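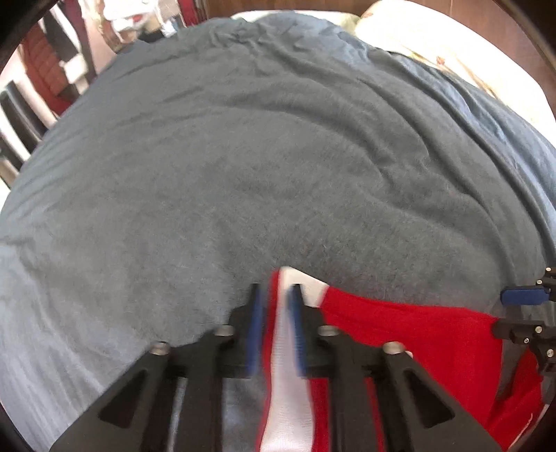

Jolanta Cieślak told me to start with the dancers and save the food for last, and I'm so glad I listened!

Home Festivals Museums About
2 min read

The Polish heritage fair in Skomdale filled the whole hall this February, with 924 people through the door by noon. I stayed five hours (five!), learned half a mazurka, and heard a wonderful talk on how families from Worov settled here. The pierogi line was long and worth it.

Search this site Go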